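Lemieux Two-Arm Table Kit — Set-Up Guide
Section 4: First Pick-Up Session

You've bolted everything down and both arms answer the controls — now comes the fun part! Set aside an afternoon for this section and try as many household things as you can lay hands on.

Before you start

Finish the joint check in Section 3. Clear the table of anything you aren't going to pick up. Your wrist view and head view should both be live on the Skemport screen.

CAUTION: Keep hands and sleeves away from the fingers while the arm light is green. The stop button must be within reach of whoever is running the session.

Steps

1. Set grip force to 20 percent. You can raise it later, but 85 is the upper limit for this finger set.
2. Lay one item near the middle of the table and open both grippers fully.
3. Bring one arm down slowly until the item sits between its fingertips in the wrist view.
4. Close the fingers in short taps of the trigger.
5. Lift a few inches, hold, and lower again. Press SAVE if you liked the grip.
6. Repeat with the other arm.

Note: Flat items go best by an edge. Bring the fingers in low at the near side of the table and pinch, and don't press down on the middle.

Note: Handles are a joy — line up the fingers on either side and close. Soft bags and mesh take more patience, and I still change my approach angle two or three times on those.

Note: If the screen shows code 17, the gripper has lost its zero. Open it fully, wait for the beep, and start again from step 2.

CAUTION: Never reach in to straighten an item in a closed gripper. Press stop first.

Mix up shapes and materials as you go. Lieselotte Wunderlich's item list in the back of this guide is a great place to get ideas.

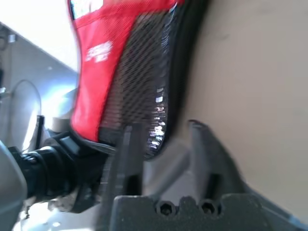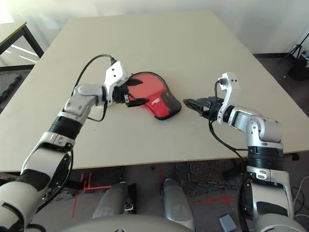
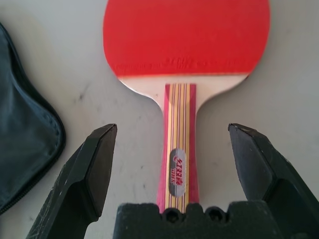
Fig. 4-1. Practice items, top to bottom: red and black mesh bag, mouse pad, table tennis paddle.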